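Can You Teach a Robot by Moving It Yourself?

You may have heard that robots "learn like kids do." Be careful with that sentence. I've heard it a lot, and I still don't buy all of it.

One way to show a robot a job is remote control. A person moves a set of controls, and the robot's arm and fingers copy the moves. The computer saves every bend of every joint. Another way is to hold the arm and push it through the job by hand.

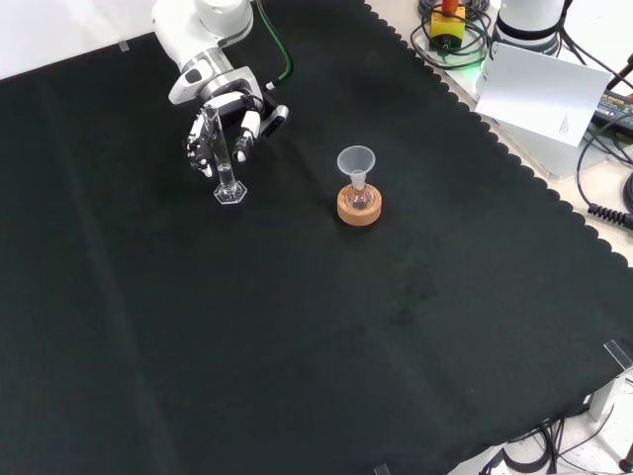 Take pouring. You tip a measuring cylinder over a funnel, and you feel the weight shift as you go. A person working by remote control may feel nothing at all. They have to watch closely and guess.

Nayeli Jaramillo runs the robot at the Cerard lab. She saved 329 tries at one pouring job. "My own hands could do it the first time," she told me. 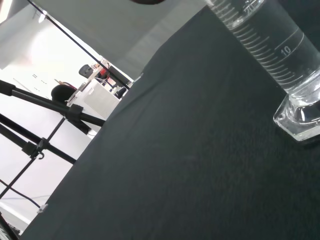 Clear glass makes the job harder. A camera can look right through it and pick up whatever is behind. Those thin white lines on a cylinder are easy for you to read up close. To a computer they are only bright dots until it has been trained to use them.

So did the robot learn to pour? Ask what was tested. If the flask stayed in the same spot every time, move it 3 inches and try again. Ask how many tries went wrong, too. A video of one good pour won't tell you.
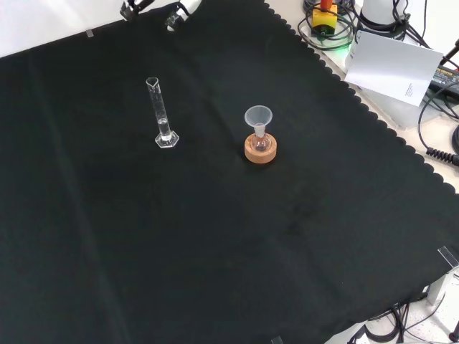
Jaramillo plans to move the funnel on Thursday and run 60 new tests. I asked her to write down the misses. She said she always does.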